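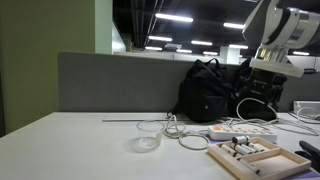 A listener who took part in August wrote to us afterwards that she could not tell the two versions of a piano recording apart until the third hearing, and that after this she could hear nothing but the difference. Another remarked that the voices were harder than the music, and asked whether this was usual. Replies of this kind are useful to the study and are kept with the scores.

Call for participants: listening study on speech and music at low bit rates

Clullell invites applications from members of the public who wish to take part in the second stage of its listening study. The study compares short recordings saved at different levels of compression and asks how people with ordinary hearing judge them. It is carried out at the Clullell offices in Cetstead, with playback software supplied by Majumder.

We are seeking 100 listeners for this stage. No musical training is required, and applications from people who do not work with sound are particularly welcome.

Who may apply

Applicants must be aged 18 or over and able to follow spoken English without subtitles. Those who wear hearing aids may apply, and should say so on the form so that a suitable session can be offered. Anyone who has been treated for an ear infection in the past month is asked to wait for a later session. Employees of Clullell and Majumder, and members of their households, may not take part.

What is involved

Each participant attends one session of 45 minutes, including a short hearing check. Clips are played in pairs over closed headphones, and the participant marks on a screen which of the two is preferred, or that no difference was heard. There is a break halfway through. The volume is set at the start and may be lowered at any time, but not raised.

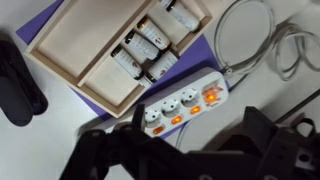
The clips are drawn from the Ukero collection, a set of 162 recordings of speech, solo instruments and small groups. No participant will hear the whole set. Clips are played in a different order for each person, and some pairs are identical.

Payment and travel

Participants receive a shopping voucher at the end of the session. Bus and rail fares within the county are repaid on production of a ticket. Parking at the site is limited and must be requested in advance.

Personal information

Scores are stored under a number and kept apart from names and addresses. A participant may withdraw at any point, including after the session, and the scores will then be deleted on request.

How to apply

Application forms may be obtained from the Clullell reception desk in Cetstead or through the Take Part page of this website. The statement of interest should not exceed 200 words. Completed forms must reach us by 9/15/26. Applicants will be told the outcome in writing, and those not offered a place may ask to be kept on the list for the next stage.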